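Chapter 7
Paying for the Search: How Rare Disease Research Gets Its Money

In this chapter
Why rare diseases are hard to fund
Where the first dollars come from
What a patient registry is
How a small grant becomes a large one
Key terms: rare disease, seed grant, registry, natural history study, peer review

Dagný Hjaltadóttir was a school bus driver in the town of Beaulieu when her son's doctor wrote two words on a slip of paper and told her to look them up. She looked them up that night. The library database gave her 18 articles, most of them older than she was, and not one mentioned a treatment. By December she had found three other families. By the following spring they had a name for their group, Catska, and a bank account with $600 in it.

What can you do with $600? Quite a lot, and that is one of the pleasures of this subject! Catska spent the money on postage and phone calls. The families wrote to every children's hospital that would give them an address, asking doctors to pass along a letter to anyone with the same diagnosis. Replies came in for months. When a geneticist named Bülent Gökçe finally agreed to meet them, they could hand him something he had never been able to gather on his own – a list of 200 patients willing to take part in a study.

That list was a registry, and you will meet the word again and again in the pages ahead. A registry is an organized record of people who share a condition. It usually holds their ages, symptoms, test results and family history, along with their permission to be contacted. For a common illness like asthma, a researcher can find patients at any large clinic. For a rare one, the registry may be the only door into the field.

Gökçe used it to plan a natural history study, which follows patients over time without testing any drug on them. Studies like this can look dull from the outside (lots of measuring, lots of waiting), but think about what they make possible. If you don't know how a disease behaves when left alone, how could you ever tell that a medicine had changed it?

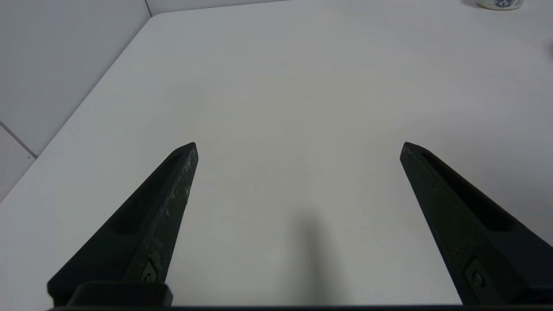 The study needed money, of course, and the first request was turned down. Reviewers liked the question but wanted early results. Early results cost money too, so the project was stuck in a loop that almost every young lab knows well. Catska broke the loop with a seed grant, a small award meant to pay for the first experiments. Over 3,000 people gave to it, many of them just a few dollars at a time, at bake sales and a very muddy fun run.

With those first results in hand, Gökçe and his colleague Young-sook Shin applied again, this time to the Flovari Fund, and won support for a full study. We will read parts of both applications in Section 7.3. Watch how the second one handles the budget. It is a lovely piece of plain writing, and you can borrow its structure for your own chapter project.

Section 7.1 begins with the basic question of who counts as having a rare disease, and why the answer changes from one country to the next. Before you start, take a few minutes with the questions below and write your answers in your notebook. You will come back to them at the end of the chapter.

Before you read
Should research money go first to the diseases that affect the most people? What other ways of choosing can you think of?
What might make a family say no to joining a registry?
Who should decide how a donated dollar is spent – the donor, the charity or the scientist?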